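The Trouble With Counting Grasps

4 min read

Every few months a robotics group announces the size of its new dataset, and the number is always bigger than the last one. The talk I sat through in May came from the people behind Trotero, and it opened with the number in large type. The audience was impressed. I wanted to know what was in it.

A grasp attempt is cheap once the arm is running. You tip a few household things into a bin, let the gripper go after them, log what happened and repeat. Leave it on overnight and you have up to 1,000 more rows by breakfast. I have run a setup like this for a small outfit called Hustix, and I know how good that feels. I also know how little I learned from most of those rows.

The bin is the first problem. It has walls, so objects slide toward the corners and stay there. It has one floor, one height and one set of scuffs. A model trained on it gets very good at that bin. Ours did fine for weeks, and then we moved it to a shallow tray and watched the success rate fall to 40 percent. The objects were the same ones it had been picking up all along. 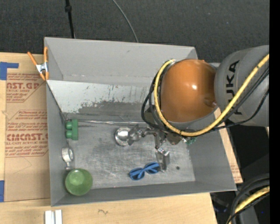 A KUKA arm over its bin, with sunglasses, a round metal container and a green bowl among the things to pick.

The objects are the second problem. People choose what is lying around the lab, plus whatever looks varied to a human eye. Sunglasses seem like a hard case, and they are, but one pair of sunglasses is one hard case however many times you grab it. When I went back through our own logs I found 446 attempts on a single plastic cup. We had counted every one of them toward our total, and I doubt the last 400 taught the model a thing.

The usual answer is that scale washes all this out. Add more arms, more bins and more hours, and the oddities of any one station disappear into the average. Maybe. I have heard this from the Gernis camp for 2 years now, and they may yet be proved right. But if every station is a copy of the first – same arm, same table, same box of stuff – then the oddities get averaged with themselves.

What I would like to see is duller work. Change the container. Change the lamp. Throw out half the objects and go shopping with somebody who has never worked in a lab. Write down the failures with as much care as the successes, including the ones where a person stepped in to rescue the arm, which have a way of vanishing before the paper is written.

And put the number of different objects on the first slide, in the same large type. I asked the Trotero speakers for theirs. They said they would get back to me.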